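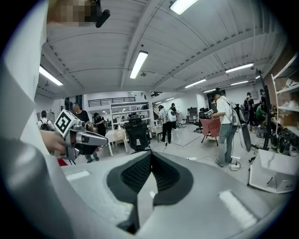

*Three hand-held grippers, two with a marker cube on top.*

# Givisen Ledger 40: Payroll Withholding Module

Givisen Ledger 40 calculates, records and reports payroll withholding for small employers. It runs as an add-on to the Givisen base ledger and can't be used without it. The module covers federal income tax, Social Security, Medicare, and state income tax in states that levy one. Local taxes are entered as user-defined deductions.

## What it does

- Applies the withholding tables in force on the pay date, not the date of entry
- Keeps pre-tax and post-tax deductions in separate accounts
- Posts employer and employee shares as separate journal lines
- Flags any employee record with a missing or outdated withholding certificate
- Produces quarter-end and year-end summaries for transfer to the required forms

Supplemental pay, such as bonuses and commissions, can be handled at a flat rate or combined with regular wages. The method is set per pay run and is printed on the run report. It can't be changed after the run is closed. To correct a closed run, post a reversing run and enter it again.

## Specifications

| Item | Value |
|---|---|
| Part number | GL-1321 |
| Employee records, maximum | 635 |
| Pay schedules | Weekly, biweekly, semimonthly, monthly |
| User-defined deductions | 40 per company file |
| Export formats | CSV, PDF, fixed-width text |
| License | One company file, 12 months |
| Price | $1,455 per year |

Inactive employees count toward the record limit until the year in which they were last paid has been closed. After that they move to the archive, where they can be read and printed but not paid.

## Table updates

New tax tables are released each December and loaded the next time the module is opened with a network connection. Midyear changes are released separately. The table version appears in the lower left corner of every run report. A run started under one version finishes under that version, even if an update arrives before it is closed.

Users who work offline can load the table file by hand from **Setup > Tables > Load File**. The file is rejected if its version is older than the one installed.

## Limits

The module doesn't file returns or send deposits. It reports the amount due and the due date for the deposit schedule selected in Setup. The employer chooses that schedule and should review it before the first pay run of the year. Payments to independent contractors are handled in the base ledger under Vendors.

Files from Trultura Pay can be imported for the current year and the one before it. Year-to-date totals come across as a single opening balance for each employee, without check detail. Files from Onyeka Books need to be exported to CSV first.

## Ordering and support

Orders are processed at the Teltstead office. License keys are sent by email after payment clears. Renewals ordered in October or later carry the current price through the following license term.

Sales and renewals: Reynaldo Calimlim
Technical support and file conversion: Titilayo Ekwueme

Please have the part number and the table version ready when you call.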